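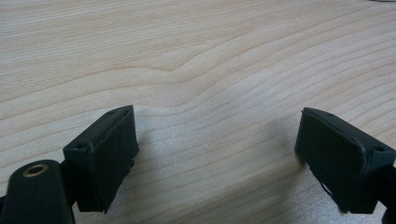
Section 2: Your first sourdough starter

Welcome to the fun part! You have unpacked your Callow starter kit, and now you get to bring the dried culture to life. Plan on a few minutes of work a day – the culture does everything else.

1. Wash the jar in hot, soapy water and let it cool completely.
2. Tip the whole packet of dried culture into the jar.
3. Add two tablespoons of lukewarm water and stir until you see no dry flakes.
4. Stir in two tablespoons of flour. Whole wheat is wonderful for this, but plain white works too.
5. Rest the lid on top and leave it for 8 hours.

CAUTION: Never clamp the lid down. Gas builds up quickly in a lively jar, and glass can crack.

Note: A sharp, fruity smell is great news. Pink or orange streaks are not – throw everything out and start over with a fresh packet.

6. Feed again with equal spoonfuls of flour and water, morning and evening. Slip a rubber band over the jar at the level of the mix so you can watch it climb. It's a thrill the first time!
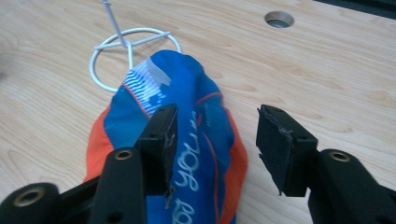 Can I use water straight from the faucet?

Most tap water is fine. If yours smells strongly of chlorine, fill a pitcher and leave it open overnight before you use it.

7. Once the starter doubles between feedings, turn to Section 3 and bake your first loaf.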